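홈 | 게임 | 퍼즐 | 모바일 | 도움말 | 로그인

Rarkura 퍼즐에서 시점 전환 후 이동 방향이 90도 어긋나는 문제

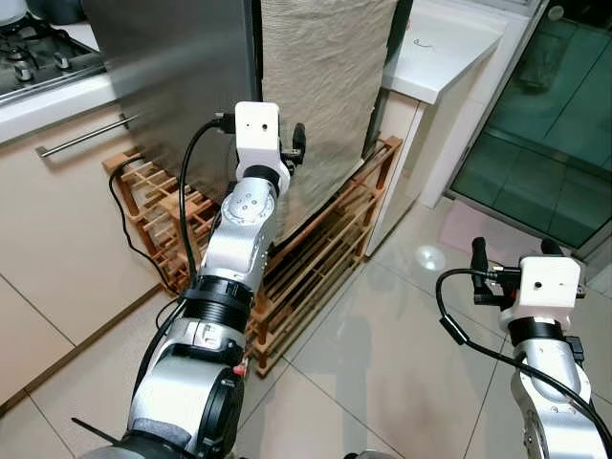 주방에 놓인 로봇 팔

Hanna Duda
Titau 태블릿에서 Rarkura를 실행 중입니다. 버전은 앱 정보 화면 기준 524입니다. 위에서 내려다보는 시점으로 블록 배치를 확인한 다음 1인칭으로 돌아오면 방향 입력이 시계 방향으로 90도 돌아가 있습니다. 위쪽을 누르면 캐릭터가 오른쪽으로 갑니다. 모든 레벨에서 그런 것은 아니고 109번 레벨에서는 매번 재현됩니다. 같은 묶음의 앞 레벨들은 정상입니다.

시도한 것:
- 앱 강제 종료 후 재실행
- 화면 자동 회전 끄기
- 조작 방식을 가상 패드에서 스와이프로 변경

세 가지 모두 결과가 같았습니다. 저장 데이터를 지우면 진행 기록이 없어지므로 재설치는 마지막으로 미루고 싶습니다. 설정만으로 해결할 방법이 있습니까? 외장 컨트롤러는 쓰지 않습니다.

Edmund Kurek
재설치하세요. 저는 다른 게임에서 비슷한 증상이 있었는데 그렇게 해서 없어졌습니다.

Kanako Nishimura
재설치는 필요 없습니다. 원인은 시작 방향 값입니다. Rarkura는 레벨 파일마다 캐릭터가 처음 바라보는 방향을 따로 저장합니다. 대부분의 레벨은 북쪽이고, 109번은 동쪽입니다. 설정의 "입력 기준"이 "지도"로 되어 있으면 시점을 바꿀 때 이 값이 입력 축에 한 번 더 더해집니다. 그래서 북쪽에서 시작하는 레벨에서는 증상이 드러나지 않습니다.

순서는 다음과 같습니다.

1. 레벨을 나가서 메인 메뉴로 이동합니다. 일시 정지 메뉴에서 바꾼 값은 현재 레벨에 적용되지 않습니다.
2. 설정 > 조작 > 입력 기준을 "카메라"로 변경합니다.
3. "시점 전환 시 방향 유지"를 켭니다.
4. 레벨을 처음부터 다시 시작합니다. 이어하기로 들어가면 이전 축 값이 그대로 불러와집니다.

이 방법으로 풀이 도중의 블록 위치는 초기화되지만 완료한 레벨 기록과 최소 이동 횟수는 남습니다. 되돌리기 기록도 함께 지워지니 긴 풀이를 진행 중이었다면 이동 순서를 먼저 적어 두십시오.

조작 방식은 관계가 없습니다. 스와이프와 가상 패드는 같은 입력 축을 사용합니다.

Roman Śliwiński
윗글 방법으로 제 기기에서도 해결되었습니다. 추가로, Pruteck 편집기로 만든 사용자 레벨은 시작 방향 항목이 비어 있는 경우가 있습니다. 그때는 입력 기준을 바꿔도 어긋남이 남습니다. 편집기에서 레벨을 열고 방향을 직접 지정한 뒤 다시 내보내야 합니다. 제가 받은 묶음에는 그런 레벨이 일곱 개 있었습니다. 내보낼 때 형식은 2를 고르십시오. 이전 형식에는 방향 항목 자체가 없습니다.

미니맵의 화살표는 수정 후에도 잠깐 옛 방향을 가리킵니다. 한 칸 움직이면 갱신되며 풀이에는 영향이 없습니다.

문의하기 | 이용 약관 | © Jabłońska 게임 도움말 | 맨 위로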